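Mohammadi Heating & Air invited customers to its open day on July 28, 2025, in the middle of a heat wave, and I went mostly for the air conditioning. It was out in the front office. A technician was on a ladder with his head in the ceiling, and every visitor got to stand underneath and have an opinion.

The training shop at the back was cooler. Abbas Sadeghi runs it, and he had 3 heat pumps going side by side, one of them a Zorano with the cover off. He let us listen for the bad fan bearing. I picked the wrong unit, twice, and I own a Zorano.

We then saw the duct bench, where apprentices learn to seal joints and visitors learn that theirs at home are probably leaking. A man from Skutolach asked how much a leak test costs. It costs $200. He went quiet and took a brochure.

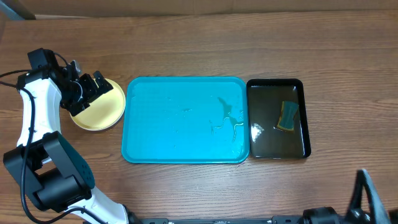
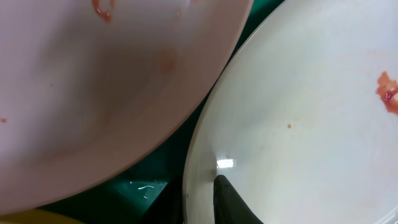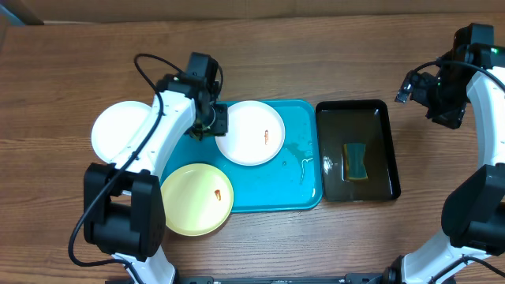
Plates, with a little sauce left on them.

Shahab Sharifi, the owner, gave a talk on filters after lunch. I had expected to sleep through it and managed only the first half. He held up a filter pulled from a house in February, gray and furry as a cat, and passed it down the rows. People handed it along quickly. His advice was to check yours every month in summer and stop buying the cheap ones by the case, which I had done the week before.

There was a raffle for a free tune-up. I bought 6 tickets and won a fridge magnet with the service number on it. The bus back to Iltia took two hours and had no air at all. Parking is behind the building if you go next year, and the front office should be fixed by then.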